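Las familias también esperan en la puerta

En Gorport hay un edificio de tres plantas, sin placa en la entrada, donde la policía lleva a los detenidos antes de pasarlos al juez. Quien tiene un hijo o una hermana dentro acaba conociendo bien la acera de enfrente. No hay bancos. El quiosco cierra a las dos de la tarde y el funcionario de la ventanilla contesta casi siempre lo mismo: que el nombre no figura en la lista.

En noviembre detuvieron a Damilola Ezeani, delegada sindical de la conservera Nestell, por repartir octavillas a la salida del turno. Su padre tardó 4 días en saber dónde estaba. En ese tiempo fue a dos comisarías y a un hospital, y en los tres sitios le pidieron el documento de identidad y se lo fotocopiaron. Al tercer día lo citaron a él para declarar. Nadie le explicó en calidad de qué.

Escribo sobre esto porque en el debate público se habla mucho del preso y poco de quien pregunta por él. Los informes cuentan detenciones, juicios y condenas. La madre a la que retienen una tarde entera en un pasillo no aparece en ninguna tabla, y sin embargo esa tarde tiene un propósito. Una familia asustada no llama a la prensa ni busca abogado. Con frecuencia es ella misma la que pide al detenido que firme lo que le pongan delante.

Bheki Le Roux, abogado de oficio durante muchos años, me dijo que en sus casos la presión sobre los parientes empezaba casi siempre antes que el interrogatorio formal. Una llamada al trabajo del hermano, una visita a la casera. Son cosas pequeñas, difíciles de denunciar – ¿qué artículo prohíbe hablar con una casera? – y por eso mismo funcionan.

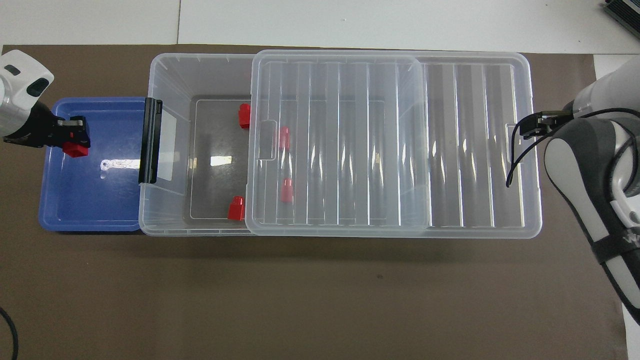

Lo que se puede exigir

La ley ya obliga a comunicar el lugar de custodia a un familiar. Lo que no fija es un plazo, y ahí está el problema. «A la mayor brevedad» puede ser una hora o una semana, según quién esté de guardia. Yo pediría un plazo escrito de 3 horas, con la hora de la llamada anotada en el atestado y la firma del agente que la hizo. Si la llamada no consta, el juez debería tener que preguntar por ella en la primera comparecencia.

También pediría que quien acude a preguntar por un detenido reciba un justificante. Un papel con fecha, hora y respuesta recibida. La asociación Kusuma lleva tiempo reclamándolo y ha reunido más de 40 testimonios de familiares que salieron de la ventanilla sin nada en la mano. Retno Goh, que coordina ese archivo, insiste en que la mayoría no quiere dar su nombre, ni siquiera ahora que los suyos están en casa.

Se me objetará, como ya hizo Raffaele Serra en una columna reciente, que avisar pronto puede perjudicar una investigación. En algunos casos será cierto. Para esos casos existe la autorización judicial, que se pide, se motiva y se puede recurrir. Usar la excepción como costumbre es otra cosa, y a Serra, que fue fiscal, no hace falta recordárselo.

El padre de Damilola Ezeani sigue guardando las fotocopias que consiguió que le devolvieran. Su hija salió sin cargos. A él no le han comunicado todavía si su declaración fue archivada.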